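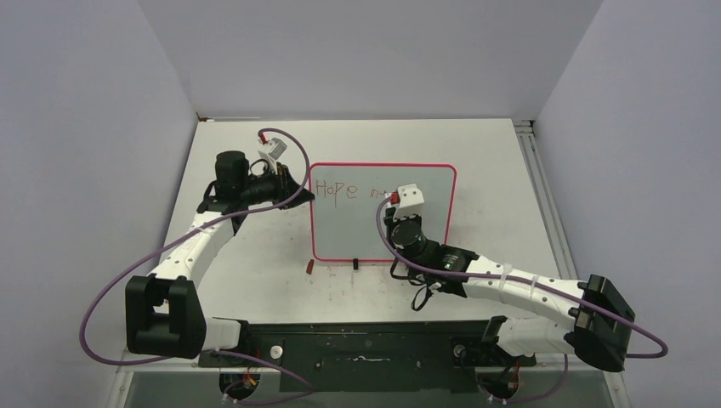

Chapter 4
Writing on and Wiping Off: Whiteboards and Other Reusable Surfaces

What you will learn in this chapter

How a dry-wipe surface holds ink without soaking it up
Why some marks come away at a touch and others stay
How to choose a board, a pen and a cloth for a given job
How to look after a board so that it lasts
How to set out a short message so that it fits the space

Before you start

You will need a small framed whiteboard, two dry-wipe pens of different colours, a dry cloth, a damp cloth and a sheet of scrap paper. Work on a table you can wipe down. Keep the caps of the pens where you can find them.

4.1 A small board and a short word

The board in the opening picture has a pale blue-gray writing surface and a thin pinkish-red frame with rounded corners. The word "HoPe" is written on it in reddish-brown, near the top, with the start of a second word to the right. The lower part is blank.

Look at the letters again. The H is tall, and the stem of the P drops below its neighbours. Capitals and small letters are mixed. Most people's writing changes in this way when they move from paper to a board. The surface is slippery, the pen is thick, and there are no lines to follow. On paper the hand rests on the page. On a wet-ink board a resting hand rubs out what it has just written, so the writer lifts the hand clear and loses some control.

There are also faint brownish smudges and short streaks on the white table below the board. Keep them in mind when you reach section 4.4, which deals with marks on nearby surfaces.

4.2 What the surface does

Paper is made of fibres with gaps between them. When you write on it with a pen, the ink runs into the gaps and dries there. You cannot wipe it off, as most of it is no longer on top.

A whiteboard is smooth and has no gaps for the ink to enter. The ink of a dry-wipe pen contains a colour, a liquid that dries quickly, and a slippery substance that stops the colour from gripping the board. When the liquid has gone, a thin dry film is left sitting on the surface. A cloth pushes the film off.

A permanent pen has no slippery substance. Its colour is mixed with a resin that sticks to whatever it touches, and a dry cloth will not shift it.

The boards you are likely to meet have one of three surfaces. Melamine is the cheapest and is found on many small boards. It scratches fairly easily, and ink can settle in the scratches. Painted steel is harder and will hold a magnet. Enamelled steel is the hardest of the three and the heaviest, and is mostly used for large wall boards.

4.3 Comparing two boards

Stamatia Papadakis teaches in a workshop where small boards are handed out at the start of each lesson and collected at the end. She compared two makes, the Climex and the Nundent, by writing the same word on each, leaving it for 40 minutes and wiping it with a dry cloth. She repeated this with each board until the word could still be read after a single wipe.

The Climex board reached that point after 71 wipes. The Nundent lasted for 410. The Nundent cost more, and she bought it for the front of the room, where the writing changes many times a day. The Climex boards stayed in use for labels and names, which are changed once a week.

Her test was a simple one. She used one pen and one cloth throughout, and wiped with her own hand, so the pressure may have varied.

4.4 Marks that stay behind

Ink left on a board for several days becomes hard to remove. First try writing over it with a fresh dry-wipe pen and wiping straight away. The liquid in the new ink softens the old. If that fails, use a damp cloth with a drop of washing-up liquid, then dry the board fully before writing again. Do not use scouring powder or a rough pad.

Tables need separate care. A pen that runs over the edge of the frame can leave a streak on the tabletop, and crumbs of dry ink fall from the cloth. Brush the crumbs into your hand first. Wiping them with a wet cloth spreads them into a smear.

Activity 4A

Write one word of four letters on your board. Leave it for 35 minutes, wipe it once with a dry cloth and note what remains. Write the word again with the second pen, leave it for the same time and compare the results.

Activity 4B

Draw the outline of your board on scrap paper. Plan a message of two words so that both fit on one line - start by marking the middle of the line in pencil. Copy the message on to the board.

Key words: dry-wipe, film, resin, melamine, enamel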